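Paterson kitchenware store to sell off stock online, reopen in smaller space

By Gergely Nyitrai
Apr 18, 2020

PATERSON – Lulel, the kitchenware store on the lower end of Osum Street, will not reopen at its current address and will sell most of its remaining stock through its website and by curbside pickup, the company said. 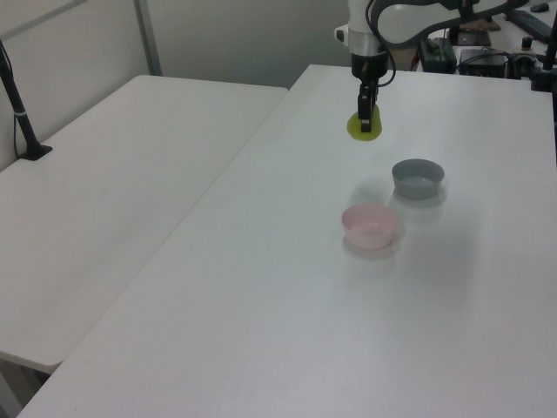

The store has been closed to walk-in customers since last month, when nonessential retailers were told to shut their doors. Its lease ends in September, and the owners decided against signing a new one at the same size, according to a notice sent to customers this week.

The notice said Lulel plans to move into a smaller unit two blocks north, next to the former shoe repair shop. The new space is 1,085 square feet, less than half of what the store has now. No opening date has been set.

The online sale covers more than 2,000 items, most of them everyday dishes, bowls, storage jars, baking pans and table linens. Prices on open stock dinnerware have been cut by a third. Clearance goods, including single plates and lids sold without their pots, are marked down further and cannot be returned.

Knives, small appliances and anything on special order are not part of the sale. Customers who had put down deposits on special orders before the closing can take a refund or wait for delivery, which the store said is running three to five weeks behind.

Pickup is by appointment in the rear parking lot, entered from the alley. Customers are asked to stay in their cars with the trunk open and have the order number written on a sheet of paper on the dashboard. Ten pickup times are offered each morning and none in the afternoon, when the staff packs orders for mailing. Local delivery is available inside the city limits on orders over $40.

The company has five employees, down from nine at the start of the year. Two of those who left were seasonal workers whose jobs had been due to end. The others were laid off in March and will be offered their jobs back when the new store opens, the notice said.

Lulel began as a restaurant supply counter and still sells to small kitchens in the area. That side of the business has dropped sharply. With dining rooms closed, the restaurants that used to buy plates and glassware by the case are buying takeout containers, which the store does not carry in quantity.

Household sales have gone the other way. The store took 105 web orders in the first week after it closed to the public, compared with a handful in a normal week. Loaf pans sold out first, followed by mixing bowls and kitchen scales. More loaf pans are expected before the end of the month, with a limit of two per order.

The building is owned by Zutell, a property company that holds four other storefronts on the same block. Two of them were already empty before the shutdown. Zutell has listed the Lulel space for rent as a single unit and has also filed plans with the city to divide it in two, with a shared loading area in back. The planning office has not scheduled a hearing on the request, and its public counter remains closed.

The neighboring hardware store is open for limited hours and is not affected by the plans. Its entrance and parking will stay as they are.

Gift cards for Lulel remain good and can be used in the online sale, the company said. Cards bought before 2012 have a number that the website does not accept, and customers holding one need to call the store to place an order. Bridal registries will be kept open and moved to the new location. Couples who have postponed their weddings may change the date on a registry by email.

The knife sharpening service is suspended. Knives left at the counter before the closing have been finished and tagged and can be collected at any pickup time with the claim ticket.

The evening baking classes held in the store's back room have been canceled, and fees for the spring session will be refunded. The new unit has no room for a teaching kitchen, and the store said it is looking for another place nearby to hold the classes in the fall.

Contact the newsroom | Copyright 2020. All rights reserved. | Back to top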